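Movie Night at Home: Tips for the Room, the Snacks and the Sound

The sequel everyone waited for is finally streaming, and six people are coming over to watch it. Most of the work can be done the day before.

Start with the light. Turn on the screen at the hour you plan to watch and sit in every seat. If a lamp or window shows in the picture, move the lamp or hang a dark blanket over the window. In August, when it stays light late, start the movie after sunset or expect washed-out night scenes. A small lamp behind the TV is easier on the eyes than a fully dark room.

Set the sound next. If voices are hard to hear and the action scenes are too loud, look in the menu for a setting called night mode or dialogue boost. Pull the speakers out from inside the cabinet. A rug on a bare floor cuts down the echo -- so do curtains and a full bookshelf.

Download the movie if your service allows it. If it doesn't, run the first few minutes in the afternoon so that any app updates and forgotten passwords turn up then. Check the subtitles too. Some services remember the last language used and some don't.

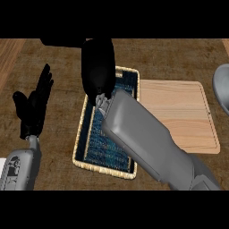 Trindmont Home Pages, No. 477

Popcorn on the stove takes 3 tablespoons of oil and half a cup of kernels in a large pot with a lid. Put in a few kernels first. When they pop, add the rest, cover, and shake the pot now and then. Take it off the heat when the popping slows to a couple of seconds between pops. Salt it right away. Fine salt sticks better than coarse, and you can grind coarse salt in a clean coffee grinder.

Popcorn can be made up to 6 hours ahead if it has no butter on it. Let it cool completely and close it in a tin. To crisp it again, spread it on a baking sheet and give it five minutes in the oven at 300 degrees.

For a double feature, serve something more filling between the movies. Baked potatoes, chili or sandwiches all hold well. Skip anything that needs a knife on the couch.

Butter on upholstery: scrape off what you can, cover the spot with cornstarch, leave it an hour and vacuum. Then dab with a drop of dish soap in warm water, trying it first on a hidden part of the fabric. Don't rub.

Old discs that skip can often be saved. Wash your hands, hold the disc by the rim and wipe from the center straight out with a soft damp cloth -- never in circles. Dry it the same way.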